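# Fridge and bottle task: frequently asked questions

People who have read the short paper, or heard Defne Sezer talk about it, tend to write to us with the same points. We have gathered the answers on one page. It was last tidied up in May.

## What is the method, in one paragraph?

We train a single control policy for a full-size humanoid from recorded demonstrations, then let it pick its own stopping points. Most policies of this sort put out a fixed stretch of movement before they look again. Ours puts out a stretch plus a guess at how long that stretch can be trusted. When the guess is short, the robot looks again sooner. We call the method Trerik.

## Why a refrigerator?

It is large and plain, and it has to be handled differently from the things kept in it. A door needs the whole arm and some of the body. A bottle needs the fingers. We wanted both kinds of movement in one task, handled by one policy, with no switch between two programs.

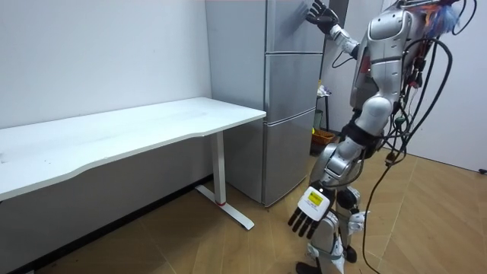
*Left hand against the top door, right arm held low.*

## How much data did you use?

The training set has 1415 demonstrations, all recorded by teleoperation in the same room. Of these, 600 are door movements alone and the rest involve the bottle in some way. Yuto Sekiguchi and Shinji Oshima did nearly all of the operating. Their styles differ quite a bit - Shinji moves slowly and rarely stops, Yuto moves fast and pauses before contact - and we left both in.

## Do you use depth, markers or a map of the room?

No. The policy gets colour pictures and joint positions. There are no markers on the doors or the furniture, and it is never told where the fridge stands.

This makes the closed door the hardest part for the vision side. From the head, a shut fridge is mostly flat grey, and a flat grey panel says very little about distance.
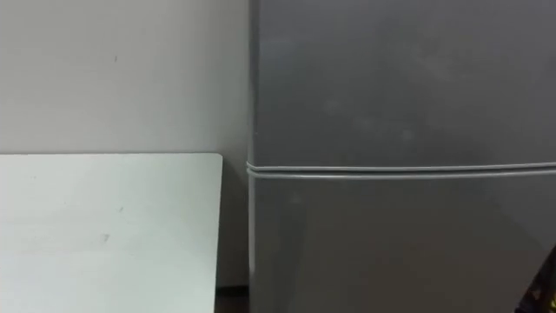
Seams and outer edges carry most of the useful information. When we blurred the seams in the input, the arm still went up towards the door but the hand's position became much less reliable. Blurring the rest of the panel made almost no difference. Sreekumar Nair is writing this up separately, with the attention plots.

## What does the trust guess look like over a run?

It is long while the arm travels through free space and drops as the hand gets near something. The lowest values come just before the fingers meet the bottle. We did not label contact anywhere in the data, so the policy has picked this up from how much the demonstrations disagree with one another at those points.

## Isn't a clear bottle a poor choice?

It is an awkward one, and that was partly the aim. The body takes on the look of whatever is behind it, and the tint of the drink changes from top to bottom. The cap is easy to find.

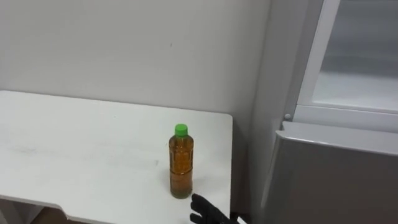
We did worry that the policy would steer by the cap alone. To check, Yuto ran 40 trials with caps in other colours. The success rate fell slightly, and the failures were mostly grasps that landed too high. So the cap matters, but it isn't the only thing being used.

## What is the success rate?

On the bottle grasp, 93 per cent with the trust guess on, over the full test set. With a fixed stretch length the same network did clearly worse, mainly at the shelf. Please quote the figure for the grasp only. The full task, from closed door to bottle in hand, is lower and we are still running it.

## Why is the shelf harder than the table?

There is less room. On the table the hand can come in from several directions and a small error costs nothing. At the shelf the compartment has a border and a side panel, and the hand and forearm have to keep clear of both while the thumb gets to the bottle. 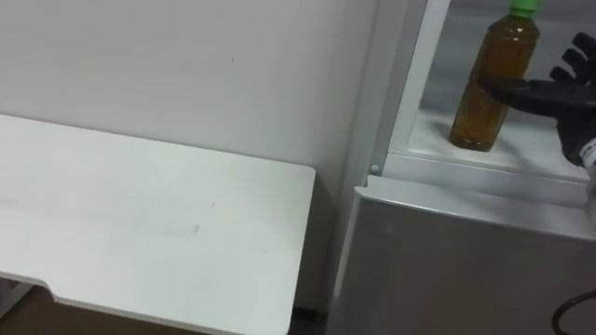
*Reaching for the bottle at the open shelf, head view.*

## Does it work on other fridges?

We have tried one other, in Shigeru Nakajima's lab at Stusville. The bottle part carried over well. The door part did not, and needed up to an hour of fresh demonstrations before it was usable.

## Can I have the code and data?

The training code is available on request and will build on an ordinary Linux machine. The demonstrations are held on the Batimar server and need an account. Write to Defne with your group's name and what you plan to do with them.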